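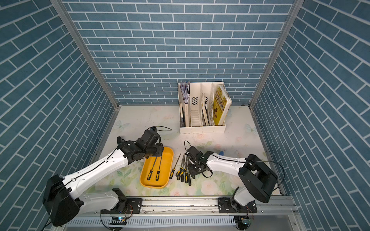

Chapter 7
Measuring Changes in Consumer Demand

7.1 Why category sales move

Retail sales totals hide most of what a buyer needs to know. A chain can report flat revenue for a quarter while one department gains and another loses by the same amount. This chapter deals with demand at the category level: how it is recorded, how it is compared across periods, and how a shift in what shoppers want is told apart from a shift in price, supply or the calendar.

A category is a group of items that shoppers treat as substitutes. Rain boots and snow boots may share a shelf but usually belong to separate categories. Boundaries should be fixed before any figures are compared and left alone until the comparison is finished.

The running case is Watetti, a regional chain of household goods stores with its head office in Ulbridge. Its analyst, Philomena Asante, tracked unit sales of table linens at 40 stores. In the base period the stores sold 1518 units. In the following period of equal length they sold 3613. The second period included a price cut, a holiday weekend and the closing of a competing store. 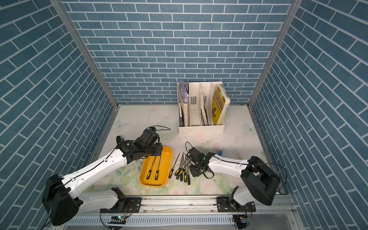 The raw increase is 2095 units, or 138 percent of the base. This number is correct and of limited use. It combines at least three effects, and a purchasing plan built on it would assume that all three continue. Section 7.3 shows how to separate them using a set of control stores where prices were not changed.

Stockouts are a further difficulty. A sales record shows what was sold and says nothing of what shoppers looked for and did not find. Watetti's logs listed 217 stockout days in the base period, counted across all stores. Base demand was therefore probably higher than base sales, and the true increase smaller than the figure above.

Key terms

Category: a group of items that shoppers treat as substitutes.
Base period: the span of time against which later sales are compared.
Stockout day: one store without stock of an item for one trading day.
Control store: a store left unchanged so that others can be measured against it.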